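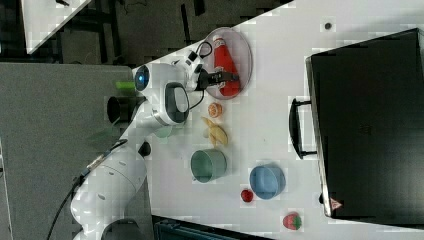

I am making a play kitchen for the children's corner in our library, and I will write the progress in this thread. The rule for myself is simple: one white table, few things, every thing must have a place. I started with the dishes, as they decide where the food goes. The red bottle with the white cap belongs together with the clear round dish, and the banana and the grey-green cup stay on the same table, near enough for a small hand.

**2/** Most of the toy food came in a mixed box from Plalten, 58 pieces. It was too much. Children of three years took everything out, looked at it and went away. Now I put out up to 20 pieces and keep the others in the cupboard. I change them every month, and the last big change was in February.

**3/** Somebody asked me which fruit is the most loved. It is always the strawberries. They travel. I have found them in the book return box, in a rain boot, and one time inside my own bag when I was already at home in Bultlow.

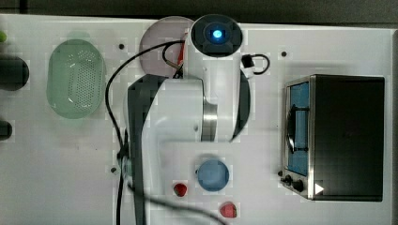
**4/** About cleaning. Hard plastic goes in warm water with a little washing-up liquid, then I leave it on a towel until next morning. Anything with small holes needs a soft toothbrush, otherwise the old play dough sits there forever. Please do not use the dishwasher for thin plates. I did it once and they came out like crisps.

**5/** Ngozi Akinola wrote to me to ask if a play oven is worth the space. For me, yes. With a door, the children begin to wait for the food and to talk to each other while they wait. With only plates they mostly feed the bear very fast and it is finished. If you use a real old appliance for this, cut the plug off first and file the sharp corners.

**6/** I made one mistake with labels. I glued small drawings on the table to show where each thing must go back. The children picked them off in 16 days. Now the drawings are inside the cupboard door and it is the adults who read them, so it works better.
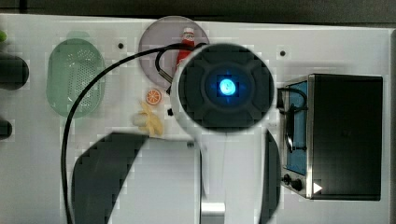

**7/** Sauce bottles: check the cap. If it can be unscrewed, somebody will unscrew it and put it in the mouth. I close mine with strong glue and pull hard on it after one day. I also pull on it again each time I wash.

**8/** Still missing is a good small pan. The one from Sukprasert is nice, but the handle is too long and it hits the neighbour. If you know a shorter one, please write me under this post. I also look for a wooden spoon which is not painted.

**9/** Next I will sew two aprons, with Velcro at the neck and no strings. I have the blue cloth already, only the sewing machine is at my sister's until next week.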